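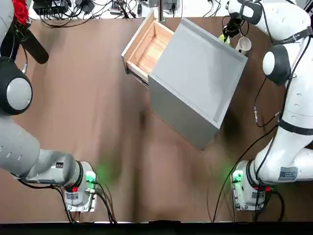

Gidport approves second pair of bench arms, defers mobile base to next budget

The Gidport equipment group has approved the purchase of a second two-arm bench station for its manipulation lab and put off a decision on a mobile base until the next budget round. The plan was circulated to lab staff in November and takes effect when the purchase order is signed.

The new station will follow the layout already in use: two arms fixed along the near edge of a single table, each on its own metal mounting plate bolted through the top, with the work placed between them and the far edge. Keeping the geometry the same was the main condition set by the group. Recorded motions, reach limits and calibration routines can then be carried from one table to the other with small corrections.

"We looked at wall mounts and at a gantry," said Chalerm Kaewkla, who wrote the equipment plan. "Both free up table area. Both also mean that every program we have starts from a different origin. The cost of that doesn't appear on a quote, but we would be paying it for most of a year."

Household handling tasks account for most of the booked time on the existing station. The standard set includes opening and closing a drawer, picking up a mug by the rim or handle, and moving small soft items between the table and the cabinet. The plan lists 57 task variants in regular use. Of those, the ones that need both arms at once have the longest queue, and they can't be shifted to the single-arm stations elsewhere in the building.

Quotes and selection

Two suppliers were asked for full quotes. Nasmont offered a matched pair of arms with controllers, grippers and cabling as one package. Ikside quoted the arms and controllers only, at a lower price, with grippers to be bought separately. The group chose Nasmont after adding the missing items to the Ikside figure, at which point the gap narrowed to less than the contingency line.

Delivery time also counted. Nasmont quoted a single shipment. Ikside quoted the controllers first and the arms later, and would not commit to a date for the second part. The plan notes that a controller without an arm has no use in the lab and would still start its warranty period on arrival.

Warranty terms were compared line by line. Both suppliers cover joints and drives for the same period. Nasmont treats gripper fingers as a consumable and excludes them, and so does the maker of the grippers that would have been paired with the Ikside arms. The group has therefore set aside money for finger pads as a running cost, charged to the station's own account.

Payload was not a deciding factor. The heaviest item in the standard task set is well inside the rated limit of both models, and neither arm would work near its limit except when pulling a drawer at full reach. The plan does ask for the rated side load at the wrist to be stated in writing, as this figure was missing from both data sheets and had to be requested.

Time and capacity

The case for a second station rests on the booking log. In the period covered by the plan, the existing station was booked for 994 hours. Of these, 386 were lost to setup, changeover or repair, leaving 608 hours of usable running time. Setup and changeover made up the larger share of the loss.

A second station does not reduce setup time per job. It does allow one table to be prepared while the other is running, and it removes the need to strip a cabinet or fixture off the table for a short booking and put it back later in the same position. Users have reported that reseating a fixture is the step most likely to go wrong. A cabinet turned by a few degrees is enough to make a stored drawer-opening motion bind.

Kaewkla said the group had first tried to recover the time by other means. Bookings shorter than two hours were grouped by fixture, and locating pins were added for the items used most often. Both changes helped, and both have been kept.

"After that, the log still showed people waiting," Kaewkla said. "The pins save minutes. The queue was in days."

Requests that could not be placed in the same period came to 309 hours. The group regards this as a low count. It leaves out people who checked the calendar, saw that it was full and did not file a request. The plan makes no attempt to estimate that number and does not rely on it.

Items outside the quote

A section of the plan is given over to costs that the supplier's package does not cover. The group asked for these to be listed after an earlier purchase ran over on small parts. They are:

Table. The top must be thick enough to take through-bolts at both mounting plates without flexing when the two arms accelerate in the same direction. A new table will be bought to the same size as the first. The workshop will drill it from the existing template.

Power. Each controller will have its own circuit. The room has one spare. A second will be run from the panel in the corridor before delivery.

Cable routing. Arm cables will drop over the near edge to the controllers under the table, with slack for full base rotation. Straps and edge guards are budgeted per arm, with one spare set held in stock.

Guarding and stops. One stop button will be placed at each end of the table, wired so that either one halts both arms. The lab's safety review must be passed before the station is opened for booking.

Fixtures. A second drawer cabinet of the same model will be bought. If it is no longer sold, the workshop will build two matching units and retire the current one from shared tasks, so that results from the two tables can still be compared.

Spare parts. One gripper, complete, and a stock of finger pads. No spare arm will be held. The supplier's exchange service is included for the first year and is to be reviewed before renewal.

Installation is priced as two visits from the supplier. The first covers mounting, power-up and a joint check. The second, two weeks later, covers calibration and handover. The group turned down an offer to combine the two, on the grounds that faults in cable routing tend to show up only after some days of motion.

Mobile base deferred

The request for a mobile base was filed along with the second station and had support from several users. Hebden supplied a budget price and lent drawings for the docking frame. The group deferred the item for three reasons set out in the plan: the floor in the lab has a raised threshold that the base cannot cross under load, the battery charging point would need its own ventilation check, and no present project has funded hours for it.

The threshold is due to be removed when the flooring is replaced. The plan asks for the request to be resubmitted with a revised price once that work has a start date. Hebden has agreed to hold the drawings on file but not the price.

A smaller request, for a force sensor at each wrist, was approved in part. One sensor will be bought and tried on the existing station. If it can be fitted without shortening the useful reach of the arm over the cabinet, the remaining sensors will be ordered from the contingency line. The plan sets no date for this.

Schedule

The table and the electrical work come first, and both are to be finished before the arms ship. The workshop has asked for the mounting plates to be sent ahead so that the hole pattern can be checked against the template - the supplier changed its plate design once before, and the first station needed two holes plugged and redrilled.

Existing bookings will not be moved during installation. The first station stays open apart from one morning, when its position will be measured so that the new table can be set out to match. Users with bookings that morning will be offered the afternoon.

Once both stations are open, the booking calendar will list them separately. Long jobs will be steered to the new table for the first three months so that early wear and faults show up inside the exchange period. Short jobs and training sessions will stay on the first. The group will look at the log again after that and decide whether the split should continue.

Comments on the fixture list can be sent to Kaewkla until the purchase order is signed. Requests for added items after that point will be treated as new purchases and will go to the next round.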